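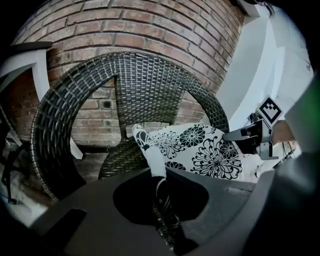
Brick wall and wicker chair, Jomville.

Ilango Marar has been selling damp treatments in Jomville for long enough to know how he sounds. "Like a man selling damp treatments," he says, and pours the coffee.

His newest product is Provex, a clear coating for old brick. The leaflet promises drier walls and a smaller heating bill. I ask who measured the bill. He says a customer did, over one January, in one house. Was it a mild January? He doesn't know.

A full job costs $3,442. For that you get two coats and a five-year guarantee, which covers the coating and leaves out the wall. "Nobody can guarantee a wall," Marar says. I point out that the leaflet comes close. He reads it again and says the printer in Rillisport wanted something punchy.

Of the 114 homes he has treated, 52 have had a return visit. The others "would have called." Maybe so. I ask whether a cleared gutter would have fixed some of them for less.

"Some," he says. "I do gutters too."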